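Practice pad on a hardwood floor - too loud for the people downstairs?
Posted in Home Music, Witville neighbors board

farquharson_2
I moved into a second-floor place in Witville in February and I've finally gotten back to drumming after way too many years away from it. I don't have a stand yet, so I've been sitting down with the pad flat on the floor in front of my feet, and that's been comfortable enough for half an hour or so in the evening. The floors are the old shiny kind, lovely to look at, but I worry that every tap goes straight down into the apartment below. They haven't complained (they're very sweet, they brought us soup), and I'd like to keep it that way!
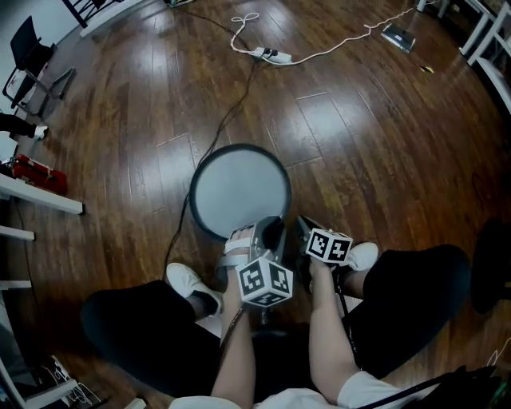 The pad in its usual spot on the living room floor.

Would a rug be enough, or should I save up for a stand? I've got around 200 dollars to spend, and I'd much prefer to put some of that toward lessons.

vendine657
Welcome back to drumming! I lived over a very light sleeper for years, so I've been through all of this. Hard floors carry the thump more than the tapping, and a pad lying right on the boards will pass on a good bit of it. Start cheap - fold a thick bath towel in four, or use a piece of dense foam, and set the pad on top. Then go stand downstairs, if your neighbors will let you, while somebody else plays. You'll learn more from that than from anything we tell you here. I did end up with a stand, mostly for my back, and it helped with the noise too once I had a rug under its feet.

Also, tuck any long cords along the wall before you start. I've caught my heel on one getting up and it's no fun on a slick floor.

inance_147
rug. and stop by 8 pm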